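Giving up the car, seven months on

16 September 2018

We sold the car in February. It went to a dealer on the Himberg road who gave us 1,084 for it, less than I wanted but more than the online valuation had said. I wrote a short post at the time and promised an update, and a few people have asked, so I'm writing one.

The reason for selling was dull. The insurance had gone up again, the clutch was on its way out and we were using the car twice a week at most. One of those trips was to the supermarket, which is on a bus route. The other was usually to Grernell to see family, and there is a train for that, although it isn't a good one.

The bus has been better than I expected. The 32 stops at the end of our road and goes right through to the market square. It's late fairly often, but I've stopped planning things to the minute and that has helped. In the evenings it drops to one an hour, so we either leave early or walk back. The walk takes forty minutes and I don't mind it when it's dry.

Shopping took the most getting used to. With a car you buy whatever you like and let the boot deal with it. Now I go three times a week and buy what I can carry. We waste less food, mostly because there's never a forgotten bag of salad at the back of the fridge. Heavy things such as cat litter and tins we have delivered once a month. I had a go at using a wheeled trolley and went back to a rucksack after a fortnight — the steps up to our front door are too steep for it.

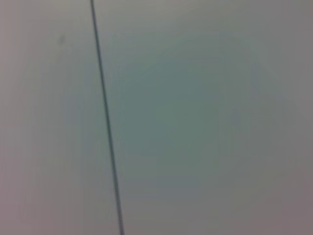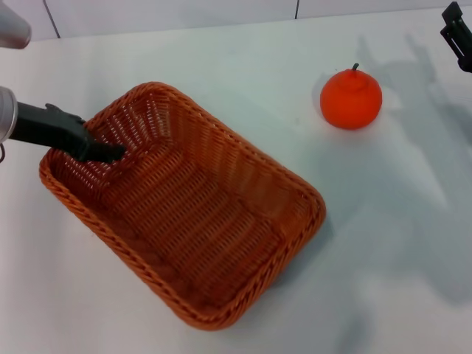

The wicker basket, with a close-up of a thin dark line on a pale surface alongside it.

The train to Grernell is where I miss the car. You have to change at Mnguni, where the connection is seven minutes if everything runs to time and the best part of an hour if it doesn't. We've missed it on 3 of our trips so far. There's a waiting room with a heater and a vending machine, and I have now read all the posters. Driving was quicker door to door, even with roadworks. On the other hand I get through a lot of books, and I arrive without a stiff neck.

We've hired a car twice, both times from Turix, the place behind the station. Once was for a wedding in a village with no bus at all, and once was to take an old wardrobe to the tip. Both hires were fine. You do need to book well ahead in summer, and they want the licence and a recent bill, so don't turn up with only a bank card as I did.

As for money, we are clearly better off, though by less than the articles tell you. Train fares eat a good part of what we used to spend on petrol. The real saving is in the things that came all at once — the insurance, the test, the tyres. I haven't had one of those horrible letters from the garage since winter.

I don't know yet how we'll feel in January. The bus shelter has no sides and the wind comes straight down the hill. I've bought a better coat, and I'll write again in the spring.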